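Chapter 3: Building the table and teaching the first task

By the time we had both arms bolted down, Miroslava and I had already moved the whole project twice. We began in my parents' garage in Kiltard, which was fine until December, when it got so cold that neither of us could hold a screwdriver for long. The Kolcombe shared workshop offered us a corner by the white wall, and we took it gladly, even though it meant carrying a table down two flights of stairs (my uncle still brings this up at dinner).

The plan we wrote in our proposal was simple enough. We wanted an arm to reach into a basket, pick up a piece of bread and set it down on the table without crushing it. Bread sounded like a friendly choice. It's cheap, it's safe, and you can eat the leftovers – though we learned to eat those before the session and leave the handled pieces for the compost bin.

Our first lesson was that a basket is a harder thing to reach into than a plate. The sides slope, the rim gets in the way, and if a roll is leaning against the wall there is very little room for a finger to slip down behind it. Nga Âu, our advisor, suggested we open the gripper wide and come straight down over the roll with one finger on either side, even if that meant touching the bread on the way. I was nervous about it for days.
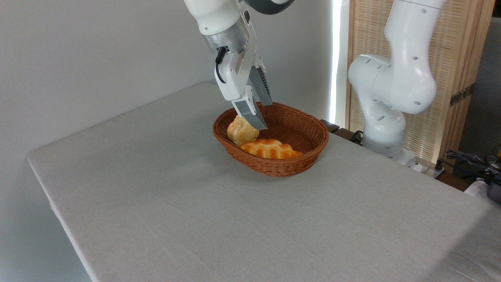
We kept the approach slow, and we let whoever was standing closest hold the stop button. After each try we wrote down where the fingers had landed and whether the basket had shifted, because a light basket on a cloth likes to travel. We talked about taping it down and decided against it, as we wanted the arm to cope with a basket the way a person would.

The pale, lumpy rolls gave us the most trouble. They have no two sides alike, so a grip that worked well on one would twist the next one right out. The long glazed pastries were easier to find but slippery to hold, and Miroslava spent one entire evening wiping sugar off the fingers with a damp rag.

For the software we used a small program we named Kadlec, after the bakery that sold us the bread. It saves every try to a folder, and it stops by itself after 2,000 tries, a limit we set early on and never came close to reaching. Our longest session gave us 55 good ones, and we were so pleased that we stayed until 8 in the evening just watching them play back.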